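4.2 Visitor flow and dwell time at the hill gardens

The Stodby estate was chosen as the second study site on account of its layout. Three gardens and a former summer residence sit on a single ridge, and visitors who arrive by the morning train from the coast reach the upper gate within a short window. This makes it possible to treat each train as one arrival pulse and to follow the pulse through the site without tagging individual visitors.

Entry records were supplied by the ticket office for September, which falls in the shoulder season. After removal of school groups and staff passes, 694 visits remained. Each record holds an entry time, an exit time and the type of ticket bought. Day-trippers were defined as visitors who left the town on the same date, as reported in the exit survey designed by Yeoh and Mudaliar. All other visitors were classed as overnight.

Dwell time was calculated as exit time less entry time. Visits shorter than 20 minutes were kept in the data, as several respondents stated that they had come only for the terrace and had no interest in the house. The median dwell time for day-trippers was 70 minutes. Overnight visitors stayed longer, but their dwell times were more widely spread and the difference was sensitive to the treatment of café stops. Where a visitor left through the café gate and came back on the same ticket, the visit was recorded as continuous.

The order in which the gardens were visited was less varied than at Laltetti, the first study site (Section 4.1). Most day-trippers began with the upper garden and walked downhill. The exception was the group that arrived by the Arneo shuttle, which stops at the lower gate. These visitors tended to skip the upper garden altogether, and the survey comments suggest that the gradient was the main deterrent. Signage at the lower gate gives distances in metres but does not mention the climb.

Crowding was measured at the fountain court, where the paths from all three gardens meet. The court holds roughly 100 people before the queue for the house begins to block the western path. The threshold was passed only in the late morning, after the second train. Moving the shuttle timetable back would separate the two arrival pulses, although the operator's contract limits how far this can be done within one season.

Two limits should be noted. The survey was offered in English and Portuguese only, and the response rate among tour-coach passengers was low. Coach visits are therefore analysed separately in Section 4.3, using the method of Radu and Chow. Figure 6 accompanies this section.

Figure 6. 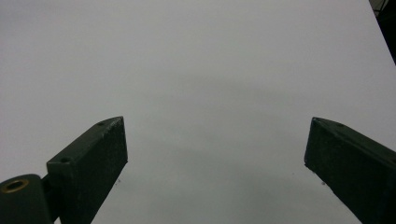
Why did visitors on the Arneo shuttle tend to miss the upper garden?

The shuttle stops at the lower gate, and the survey comments point to the steep walk up as the main thing that put them off.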